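Ukora Allotment and Garden Association
Minutes of the April meeting, held in the long room at Bisgaard House, 7 p.m.

Present: Grethe Lykkegaard (chair), Berhanu Moges (minutes), Valdemar Gunnlaugsson, Oddur Steinarsdóttir, Grímur Dalsgaard, and plot holders as signed in the book.

1. Minutes of the last meeting
Approved with one correction. Under item 4, "the lower gate" should read "the upper gate." Berhanu has changed the file copy.

2. Matters arising
The upper gate now has a new latch. Valdemar fitted it and says it needs a firm push before it catches. Plot holders leaving after dark are asked to check it.

The letter to the city about the blocked drain on Brustanari Lane was sent. A reply came saying the drain is on the list for cleaning but giving no date. Grethe will call them if the path floods again.

The lost property box has been moved from the shed to the porch. Anything still in it at the next meeting will go to the thrift store.

3. Water
Most of the evening was spent on this item. Grímur reported that the old supply pipe along the east side is leaking in more than one place. The ground beside the compost bays has stayed soft through two dry weeks, and the meter moves overnight with all the taps shut. He has patched the joint nearest the road but does not expect the patch to last the summer.

Fostance quoted $3,190 to replace the east pipe from the meter to the last tap. The price includes digging, pipe, three new standpipes and putting the path back. It does not include moving the compost bays, which we would have to do ourselves before they start.

Valdemar asked if the work could be split over two years. Grímur said he had put that to Fostance, and the digging would then have to be charged twice. Oddur said she would prefer to pay once and have it finished. There was general agreement with this, though two plot holders on the west side asked that their own taps be looked at next year.
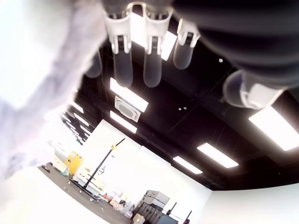

Will the water be off for the whole time the pipe is being replaced?
The east side will be without water for three days and the west side for one morning, while the new pipe is joined at the meter. Dates will go up on the gate board as soon as Fostance gives them.

Several people asked about seedlings under cover. Grethe said the west taps may be used by anyone during the work, and hoses should be taken off again afterward so the path stays clear. Please fill barrels beforehand.

Agreed: to accept the Fostance quote and pay it from the repair fund. Proposed by Oddur, seconded by Valdemar. Carried with two against.

Action: Grímur to confirm with Fostance and ask for a start before the end of May. Valdemar to draw up a list for moving the compost bays.

4. Plots and rents
All rents are in except for two. Berhanu has written to both plot holders and heard back from one, who has been in the hospital and will pay next month. Grethe said no late fee should be charged in that case, and this was agreed.

Plot 17 has been given up. It has a good row of currants and a shed with a bad roof. It will be offered to the next name on the waiting list as it stands – the association will not pay for the roof. If the first person turns it down, Oddur will suggest splitting it into two half plots, as we did with plot 9.

A question was raised about the height of the fence on plot 22. The rule is four feet. Valdemar has measured it and it is over by a few inches at the back only. The plot holder was present and said he would take the top rail off.

5. Spring plant sale
The sale will be in the long room, with tables along the window side and the pay desk by the door. Last year the tomatoes were gone in the first hour and we were left with a great many zucchini. Growers are asked to bring more tomatoes and peppers and to hold back on squash of all kinds.

Prices will stay as they were. Oddur suggested raising the price of herbs in larger pots, as the potting mix has gone up. This was discussed and left alone for this year.

Labels were a problem last time. Several trays came in with none, and one tray marked as cabbage was sold as kale. Every pot must have its own label with the name of the plant and, if known, the variety. Pencil lasts better than pen on the white tags.

The toy table will run again next to the book table. Soft toys should be clean and in fair condition. Please bring them in a bag with your name on it if you want unsold ones back.
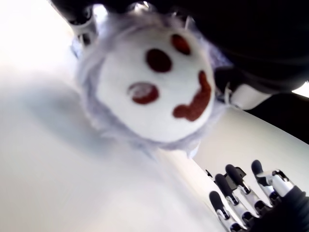 Soft toy with a white felt face and lavender-gray fur.

Helpers are needed to set up from 8 a.m. and to clear away at 2. Grethe has the sign-up sheet. Berhanu will bring the cash box and change.

Action: Oddur to print 80 flyers and leave them at the library and the hardware store. Valdemar to borrow the extra folding tables.

6. Bees
Grímur has had a request from a beekeeper who would like to keep two hives on the rough ground behind the orchard. Opinions differed. Those in favor thought it would help the fruit trees, which set poorly last year. One plot holder is allergic to stings and her plot is the closest to the orchard.

It was decided to put the matter off until the beekeeper can come and answer questions. Grímur will invite him to the next meeting and will ask what insurance he carries.

7. Any other business
Slugs. Valdemar reminded everyone that pellets are not allowed on any plot. Two plot holders said they had not seen this in the rules. It is on page 3, and Berhanu will put a copy up in the shed.

Bonfires. None until October. Woody cuttings may be stacked by the chipper, with no soil on the roots.

Wheelbarrow. The green one has a flat tire again. Grímur will try a solid tire – if that does not fit, we will buy a new wheel.

Thanks were given to Grethe for the seed potatoes.

The meeting closed at 9:10 p.m. The next meeting will be in the long room at the usual time, after the plant sale. Items for the agenda to Berhanu one week ahead, please.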